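Liebes Team von Grundico,

November ist fast rum, und ich schulde euch den zweiten Zwischenbericht. Ich schreib ihn wieder so, wie ich ihn euch am Telefon erzählen würde, die Tabelle mit den Kosten hängt separat an der Mail.

## Wo wir mit dem Wörterbuch stehen

Zur Erinnerung für alle, die beim ersten Bericht noch nicht dabei waren: Wir sammeln Handwerkswörter aus der Region, also das, was in Werkstätten, Backstuben und auf Baustellen wirklich gesagt wird (oder gesagt wurde, als die Leute, mit denen wir reden, noch Lehrlinge waren). Am Ende soll daraus ein Nachschlagewerk werden, gedruckt und online, beides unter dem Namen Stullus.

Die Datenbank hat jetzt 2.217 Einträge. Das ist mehr, als ich im Frühjahr gehofft hatte! Allerdings ist ein ordentlicher Teil davon noch roh: Wort, Ort, Gewerk, ein halber Satz Erklärung, fertig. Richtig ausgearbeitet, mit Aussprache und Belegsatz, sind vor allem die Bäcker und die Ofensetzer. Bei den Sattlern hänge ich hinterher, da sind mir zwei Gespräche geplatzt, und die Ersatztermine liegen erst nach der Winterpause.

Dafür lief es bei den Schreinern wunderbar. Ich hatte mit lauter Wörtern für Hobel gerechnet und bekam stattdessen eine ganze Sammlung von Ausdrücken für schlechtes Holz. Manche davon kann man so nicht drucken, das besprechen wir bitte mal in Ruhe.

## Aufnahmen

Insgesamt haben wir 21 Gespräche im Kasten, zusammen über 60 Stunden Ton. Die Verschriftlichung macht weiterhin das Büro Jadoon, und ich bin sehr zufrieden, auch wenn ich jeden Dialektausdruck noch mal selbst gegenhöre. Das frisst Zeit. Im Antrag hatte ich dafür deutlich zu wenig angesetzt, das nehme ich auf meine Kappe.
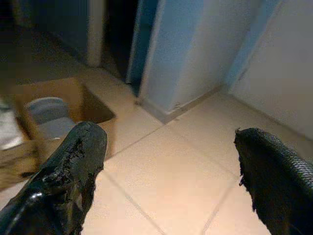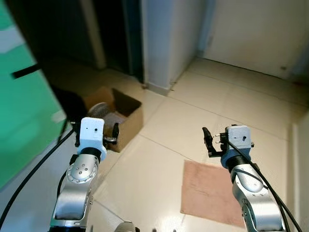
Was mir beim Abhören immer wieder auffällt: Die besten Wörter fallen nebenbei. Wenn ich direkt frage, wie ein Werkzeug heißt, kommt fast immer der Katalogname. Wenn ich nach dem ersten Lehrjahr frage, geht es los, und nach zehn Minuten habe ich drei Begriffe, die in keinem Wörterbuch stehen. Den Fragebogen habe ich deshalb kräftig umgebaut. Die Werkzeugliste steht jetzt ganz hinten, vorne geht es um Pausen, Ärger mit dem Meister und darum, was man den Neuen so alles holen geschickt hat (das Augenmaß kennt man überall, aber es gibt herrliche lokale Varianten).

## Was hakt

Die Online-Suche. Skernov hat uns im September eine erste Version gebaut, die mit sauber geschriebenen Wörtern prima klarkommt. Nur schreibt eben jeder Dialekt anders, und wer »Braadschiewer« eintippt, findet den »Brotschieber« momentan nicht. Wir brauchen also eine Suche, die großzügiger mit Vokalen umgeht, und eine Liste mit Schreibvarianten, die ich gerade von Hand anlege. Technisch sei das machbar, heißt es, aber vor Februar wird das nichts.

Offen ist auch noch die Frage mit den Karten. Ich hätte zu gern für jedes Gewerk eine, im Druck wird das aber teuer. Mein Vorschlag wären 2 große Übersichtskarten vorne im Buch und der Rest nur online. Sagt mir bitte, ob ihr damit leben könnt, dann gebe ich das so an die Gestaltung weiter.

## Geld und Zeit

Beim Honorar für die Verschriftlichung liegen wir über dem Plan, bei den Fahrtkosten darunter, weil ich vieles mit dem Zug verbinden konnte. Unterm Strich passt es noch. Ich würde gern den Rest aus dem Reisetopf umwidmen und bräuchte dafür eine kurze schriftliche Zusage von euch, eine Mail reicht.

Als Nächstes kommen die Sattler dran, dann die Müller, und parallel schreibe ich an der Einleitung, vor der ich mich bisher erfolgreich gedrückt habe. Eine Leseprobe mit den Buchstaben A bis D schicke ich euch vor dem nächsten Bericht. Telefonisch bin ich am besten vormittags ab neun zu erreichen.

Herzliche Grüße aus der Wörterwerkstatt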